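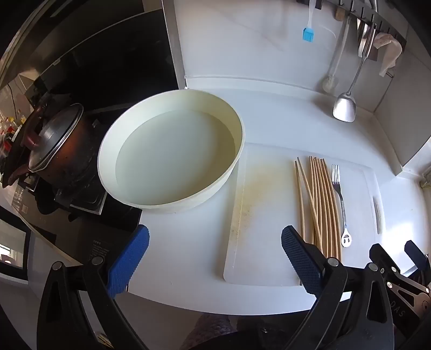 Parish Records and Funerals Administrator (part-time)

Employer: Parish of St Brendan, Furnham
Reports to: Thu Đỗ, Parish Manager
Hours: 10 per week, term of two years, renewable
Place of work: Parish Office, Furnham, with occasional attendance at the cemetery office in Cao Lane
Start: October

The post

The parish seeks an administrator to take over the day-to-day handling of funeral bookings and the upkeep of the sacramental registers. The post is clerical. It carries no liturgical duties, and the postholder will not be asked to lead prayers, preach or visit the sick.

The parish holds registers of baptism, confirmation, marriage and death. The death registers are kept in bound volumes, of which the earliest are in Latin. An index to the modern volumes was begun under the previous postholder and now stands at 378 entries. It is to be continued in the same format.

Duties

Take first calls from funeral directors and families, and enter the booking in the parish diary the same day.

Confirm the church, the celebrant, the organist and, where the body is to be received the evening before, the time of reception.

Prepare the order of service from the approved template. Texts of readings must be taken from the lectionary in use in the parish. Hymn texts in copyright must carry the licence number in the footer.

Send proofs to the family and to the celebrant. Printing is done in the office for runs of up to 50 copies; larger runs go to Pretetti, the printers, who need the file two working days ahead.

Write up the death register after each funeral and present it to the priest for signature.

Answer written requests for certificates and family history searches. Certificates are issued only on parish paper and only under seal.

Keep the list of anniversaries for the Mass intentions book and supply it to the newsletter editor, Bethel Weldu, by noon on the day before publication.

Requirements

Clear, legible handwriting. Entries are made in permanent ink, and corrections are made by marginal note, initialled and dated. Correction fluid is not permitted in any register.

Experience of office work, including a shared calendar, a spreadsheet and mail merge.

A calm and accurate telephone manner with people who have been recently bereaved.

An understanding of confidentiality. The registers contain details of adoption, annulment and legitimacy which must not be disclosed without the priest's permission.

Desirable: reading knowledge of church Latin; some familiarity with the Catholic funeral rites; previous work in an archive. Vietnamese or Swahili would be useful, as funerals are held in both languages. Applicants need not be Catholic but must be willing to work in keeping with the character of the parish.

Conditions

Pay is on the diocesan clerical scale and will be stated in the letter of offer. Hours are worked on weekday mornings, 9.30 to 11.30. Leave is pro rata. The appointment is subject to two references and a safeguarding check. There is a probationary period of three months.

Induction will be given by Mwanahawa Khaemba, who currently covers the registers. Bookings are held in the Irnance diary system, and training in it is provided.

How to apply

Send a CV and a handwritten covering letter of one side to Lộc Lã, Parish Office, Furnham. Typed letters will not be considered. Please give the names of two referees, one of whom should be a recent employer.

Interviews will include a short copying exercise from a nineteenth-century register page. Enquiries about the duties may be made to Tâm Triệu at the office during the hours given above.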